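Berkano Bench Cell: demonstration unit and open day

Product code: Berkano 8
Manufacturer: Ternus
Demonstrated by: Flondarora
Status: in stock, demonstration by appointment
Page last revised: 04/02/2024

Overview

The Berkano is a bench-top two-arm cell for handling flat, flexible goods: copy paper, printed leaflets, card inserts, thin film. It is sold as a complete station with arms, controller, table plate and teaching kit. The arms are taught from recorded hand movement. No path programming is needed for standard tasks, although waypoints can be edited afterwards from the controller.

Open day

The February open day at the Flondarora workshop is free to attend, but places must be booked. Each session takes up to eight visitors and lasts 95 minutes. The first part covers teaching by hand, the second covers playback on the arms, and the remainder is left for questions and trials with visitors' own material. Kacper Olszewski runs all sessions.

Visitors who want their own stock tested should bring at least one full ream or the equivalent thickness. Stapled, bound or coated sheets can be tried, but results on these are not covered by the published figures.

Teaching by hand

The operator wears a band on each wrist, with printed square markers and a small wired sensor module. Loose sheets are the usual teaching task. The stack is gripped with both hands, lifted clear of the table and squared up before being set down again. Uneven stacks are used on purpose, as a neat stack teaches the system very little about slipping edges.

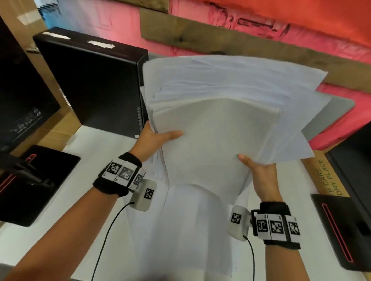

A usable task needs some 40 repeats for plain paper and more for film. Repeats where the operator drops a sheet should be kept and tagged as faults. The controller sorts them separately and uses them to set the grip limits. Sleeves should be rolled above the bands, and the module cables must be left with enough slack for a full reach across the table.

Changing operator part way through a task is allowed. The bands must then be refitted and the short wrist check run again.

Specification

Arms: two, bench mounted
Table plate: 950 x 659 mm, white
Weight, complete station: 95 kg
Supply: 230 V, single phase
Controller: Oksanen, supplied and configured
Teaching kit: two wrist bands, two sensor modules, cables

Options

Second teaching kit
Extended module cables
Side guards for the table plate
Oksanen controller service plan, yearly

Price and delivery

The teaching kit alone is £2637 excluding VAT. Complete stations are quoted on request, as the price depends on guarding and on the grippers chosen. Delivery is to ground floor only. Installation takes one working day and includes a wrist check with up to two operators.

Bookings for the open day and requests for a private demonstration are taken through the enquiry form. Please state the material, sheet size and usual stack height.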